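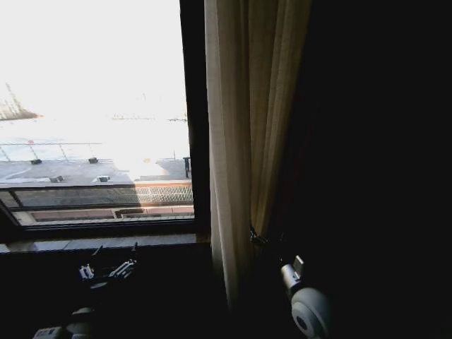
The window, looking out over the flat roof next door.

Skavwood blackout shade – review after 3 months

I work nights, so I need the bedroom dark by eight in the morning. I ordered the Skavwood shade in October to replace a pair of lined curtains that let light in down both sides.

It comes in a long box with two brackets, four screws and a folded sheet of drawings. The drawings are fine for an inside mount and not much use for an outside one. I did the outside mount. It took most of an hour, mainly finding a stud on the left.

The fabric is thick and rolls straight. It blocks everything through the middle. There is still a thin line of light along the sides, so I bought the Grikeck side channels separately. They stick on and have stayed put.

The cordless pull is stiff. It stops where you leave it, but you need two hands for the last few inches. My old Vononden shade was smoother and wore out in a year.

Noise is about the same as before. Don't buy it for that.

The charcoal color shows dust. A dry cloth takes it off.

I would buy it again for a bedroom, with the channels. For a kitchen or office I'd get something cheaper.

Posted 23rd December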